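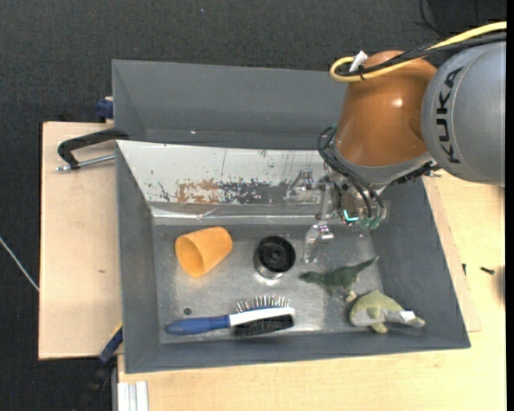

Two gray bins on the pale wood table. The front one has the sloping panel at the back, scuffs and all.

I've been using bins with a sloped back for years now, and every time I mention it I get the same question: how do you make the slope? So I finally wrote it down. It's an easy Saturday job, it costs very little, and if you're always scrabbling in the corners of a deep bin for that one last screw, you're going to love it!

What a slope does is bring small stuff forward. Things that would wedge themselves against the back wall end up down on the floor of the bin, where you can get at them. I put mine in the bin I pick from the most and leave the one behind it plain.

What you need:
A rectangular bin with straight sides (mine came from Zultport, but any sturdy one will do)
A piece of stiff white plastic sheet for the slope
Thin sheet metal for the floor
A roll of metal foil tape
A straightedge, a sharp utility knife, tin snips and work gloves
Sandpaper, 200 grit or close to it

Step 1. Measure the inside of the bin at the bottom, not at the rim. Lots of bins are narrower down there, and I once cut a beautiful floor piece that sat an inch too high and rocked like a boat.

Step 2. Put your gloves on and cut the metal floor with the snips. Go slow around the corners. Sand every edge until you can run a gloved finger along it without snagging, then drop it in and press it flat.

Step 3. Make a cardboard template for the slope. Please don't skip this one (I know, I know). Lean the cardboard against the back wall, slide the bottom edge forward until you like the angle, and trim until it sits snugly between the two sides.

Step 4. Trace the template onto the white plastic and cut it with the knife and straightedge. Several light passes beat one heroic one. Set it in the bin and check that the bottom edge meets the floor all the way along.

Step 5. Run the foil tape along the seam where the slope meets the floor. Small washers will find any gap you leave, so cover the whole length. Rub it down from the middle out toward the ends — my friend Dwynwen Skyrme uses the back of a spoon and gets a much smoother strip than I ever do. A few crinkles won't hurt anything.

Step 6. Test it! Toss in a handful of whatever you plan to keep there. If things hang up on the slope, make it a bit steeper and tape it again.

Looking after it: white plastic shows every mark, so wipe it with a damp cloth and dish soap now and then. Scratches are there for good, and I've stopped minding them. The metal floor gets scuffed too. Replace the tape when an edge starts to lift, and keep your template, because you'll want it for the next bin.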